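Reading Historical Documents Online
Handout 6: Partial figures and what gets done with them
Instructor: Freya Pickering

Last session we looked at how a genuine document can be used to support a false claim without a single word of it being altered. Today's case is the death register, the kind of source that gets posted as a cropped scan with a caption and no reference.

1. What a register counts

A death register records the deaths that an office was told about and wrote down. It doesn't record the deaths that took place in a region. The two numbers can be close in peacetime. In a war, a famine or a forced removal they can be very far apart.

Before quoting a total from any register, find out:
Who kept it, and under whose orders
What had to happen before a name was entered
Which dates and places it covers
Whether pages or whole volumes are missing
When the total was added up, and by whom

Our practice file is the Cavska parish register. It has 182 entries for July. The camp outside the town was not in the parish, and people who died there were not entered unless a relative came to the office. A relief report from the same summer puts the dead at the camp at 4,000. The two sources don't contradict each other. They describe different groups of people.

2. How the claim is usually built

The typical post shows one page, gives the register total, and says that historians have "hidden" it. Check the page first. In most cases the page is real and has been in print for years. Then look for the cover letter or the introduction to the volume. Compilers often state there that the list is incomplete, and that paragraph is the one left out of the post.

Watch also for a total that gets moved from one heading to another. "Certificates issued on request" becomes "deaths" after it has been copied two or three times.

3. Corrections are not admissions

Historians revise figures. A local number may go down when double entries are removed, or up when a new archive opens. A change in one figure doesn't carry over to the overall total unless the total was built from it. Bickerstaff's chapter (in the reader, from page 70) works through an example slowly and is worth the time.

4. For next session

Pick one post that cites a register or certificate count. Trace the scan back as far as you can. Write down each step, including the ones that led nowhere. Quote the full heading of the table, in the original language if you can, with a translation.

Late work goes in the same folder.

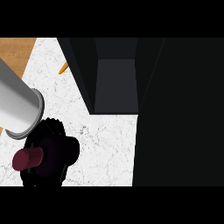 Keisha Ruiz-Ortega: Could section 1 say something about people entered twice? In the Cavska file I found the same man under two spellings, and I wasn't sure if I should count him once in my notes or leave the total as printed.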